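Der Schlitz in der Tür

Lesezeit: 4 Minuten

Ich schreibe wieder Briefe. Richtige, mit Tinte, Umschlag und einer Marke, die ich immer schief aufklebe. Angefangen hat das im November, als mein Handy drei Tage in der Reparatur lag und ich abends am Küchentisch saß wie ein Hund, dem man den Ball weggenommen hat. In der Schublade fand ich einen Block Luftpostpapier (dieses dünne, das beim Radieren sofort reißt!) und dachte: Na gut, dann eben Tante Renate.

Vier Seiten sind es geworden. Auf der ersten habe ich mich noch fürs lange Schweigen entschuldigt, auf der zweiten über die Nachbarn gelästert, und ab der dritten ging es plötzlich um Sachen, die ich am Telefon nie erzählt hätte. Am Telefon läuft bei Renate nämlich immer der Fernseher mit.

Ihre Antwort kam zwei Wochen später, mit einem gepressten Ahornblatt und der Bemerkung, meine Schrift sei eine Zumutung. Ich habe mich gefreut wie ein Kind. Seitdem schaue ich morgens in den Briefkasten, bevor ich überhaupt Kaffee gemacht habe, dabei kommt unser Postbote frühestens um elf.

Wer einmal anfängt, kommt schnell zum Zubehör, das muss ich leider zugeben. Ich besitze inzwischen Papier in 2 Grammaturen, einen Füller von Dotano, der bei Kälte zickt, und Umschläge mit Seidenfutter, die viel zu schade zum Verschicken sind. Das meiste davon stammt aus dem Laden von Ertuğrul Şimşekoğlu, der ein paar Straßen weiter unter dem Namen Karakaya Schreibwaren und Bastelbedarf verkauft. Karakaya hieß sein Großvater mütterlicherseits, und der hat in seinem Leben angeblich keinen einzigen Brief geschrieben, nur Postkarten, und auf denen stand das Wetter.

Bei Ertuğrul bleibt man hängen. Er hat 2.756 Briefe in alten Schuhkartons, das weiß er so genau, weil er sie im letzten Winter alle durchnummeriert hat. Über 1.000 davon kommen von einer einzigen Brieffreundin aus Pundcombe, mit der er seit der Schulzeit schreibt. Getroffen haben sich die beiden genau einmal, auf einem Bahnsteig, und es war wohl schrecklich verkrampft. »Auf Papier sind wir netter«, sagt er und wickelt mir dabei Löschpapier ein, das ich gar nicht kaufen wollte. Ich habe es dann doch genommen.
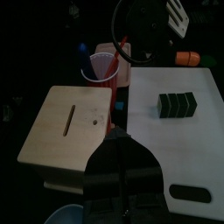 Briefkästen sind überhaupt ein Thema für sich, seit ich darauf achte. In meiner Straße gibt es welche, in die passt kaum eine Postkarte, und andere, aus denen im Sommer die Prospekte quellen. Beim Spazierengehen bleibe ich mittlerweile vor fremden Haustüren stehen und begutachte Klappen, was mir schon einmal einen sehr strengen Blick eingebracht hat. Am liebsten mag ich die ganz schlichten Kästen, helles Holz, glatter Deckel, und darin ein schmaler, länglicher Schlitz, dunkel dahinter, mehr braucht es für mich nicht. Da will man sofort etwas einwerfen. Bei meinem eigenen klemmt die Klappe, und der Schlüssel ist seit dem Einzug verbogen.

In Otby, wo Renate wohnt, sind die Wege zur Post übrigens länger geworden. Die Filiale ist zu, die Annahme sitzt jetzt hinten beim Bäcker, zwischen Brötchenkörben und Lottoscheinen. Renate schimpft darüber ausführlich (anderthalb Seiten!), geht aber seitdem jeden zweiten Tag hin und hat dort drei Frauen kennengelernt, mit denen sie nun Rommé spielt. In ihrem letzten Brief stand, ich solle mich bitte kürzer fassen, sie komme mit dem Antworten nicht nach.

Kürzer kann ich aber schlecht. Neulich habe ich es versucht und mir vorgenommen, nach einer Seite Schluss zu machen – um Mitternacht saß ich immer noch da, mit blauen Fingern und kalten Füßen. Falls Sie selbst anfangen wollen: Nehmen Sie jemanden, der garantiert zurückschreibt, und kaufen Sie die Marken gleich im Zehnerbogen. Und lesen Sie den Brief vor dem Zukleben nicht noch einmal durch. Ich habe das zweimal gemacht, beide liegen noch hier.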